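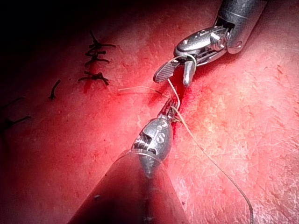

The Long Thread

There is a drawer in the practice lab at Netley that everyone who trains there learns to open with a hip, because by then both hands are full. Inside is thread. Braided thread, smooth thread, thread dyed violet or left the color of oatmeal, thread as thick as kitchen twine and thread so fine that you lose it the moment you set it on your sleeve. I spent most of November in and out of that room, and I came home wanting to talk about nothing else.

Sewing people back together is very old work. Linen, silk, horsehair, sheep gut – at one time or another healers have reached for all of them, and the basic idea has stayed put. You bring two edges together, you hold them there, and you let the body do the rest. What has changed is the distance between the hand and the stitch. In robotic surgery the surgeon sits at a console, looks into a magnified view, and moves a pair of grips, and a few feet away slim metal wrists make the same turns inside the patient. The thread is still thread, though, and it still tangles!

The first thing trainees learn is how to hold a needle driver. It's a stubby-jawed tool with a rough, crosshatched face, and that texture matters a great deal. A curved needle wants to roll. Grab it too near the tip and you have no room to swing it through; grab it too near the thread end, where the metal is softer, and it bends. Two thirds of the way back is the spot most teachers give you, and after that it's practice. The trainees at Netley start on strips of foam, then move on to a layered silicone pad called the Birnico, which has a skin on top that tears if you pull up instead of following the curve of the needle. I tore mine on the first pass. I tore it on the second pass too.

Then there's the tail. Beginners leave yards of it (well, it feels like yards) and then spend the afternoon chasing loops around the field. For tying with instruments, shorter is kinder. You lay the long end over one jaw, wrap it, reach through for the short end and draw the two apart, flat and level. Then you wrap the other way and do it again. If both wraps go the same direction you get a granny knot, the same one that comes undone on your sneakers.

What surprised me most was how much of this is done by eye. Many robotic systems give the surgeon little or no sense of touch, so the tug you would normally feel in your fingertips has to be read from the thread itself. A slack line curls. A line with the right pull on it goes straight. Too much, and the tissue on either side begins to pucker and go pale, and you ease off before the stitch cuts through. Experienced surgeons talk about this as if they really do feel it, and several told me they would swear in court that they could.

Bleeding makes all of it harder. Red gets over everything and a pale strand turns pink and slips out of sight, so there is a rhythm of stitch, clear, look, stitch. I watched a full session projected on the wall one morning at 7, coffee going cold in my hand, and the quiet in the room was total except for one person muttering "follow the curve, follow the curve."

The lab keeps a tally of practice knots on a whiteboard by the sink. It stood at 2,465 when I first visited and 3,642 when I left, and 18 of those are mine, of which 3 held. They're in a jar with everybody else's, a nice fuzzy clump of violet and tan.

Across the hall is the Echeverría collection, two glass-fronted cabinets of old needles and suture tins that most visitors walk straight past. Please don't! There are straight needles made for sewing by hand, half-circle needles with eyes you would need a jeweler's loupe to thread, and a row of glass tubes that once kept gut sterile until somebody snapped the neck. The labels were typed by a donor named only as Pritov, and they are wonderfully bossy. One of them reads, in full, "Do not lend. Do not boil."

The cabinets are open to visitors in the afternoon, and the practice room has a window onto the corridor, so you can stand there for a while and watch people learning to tie.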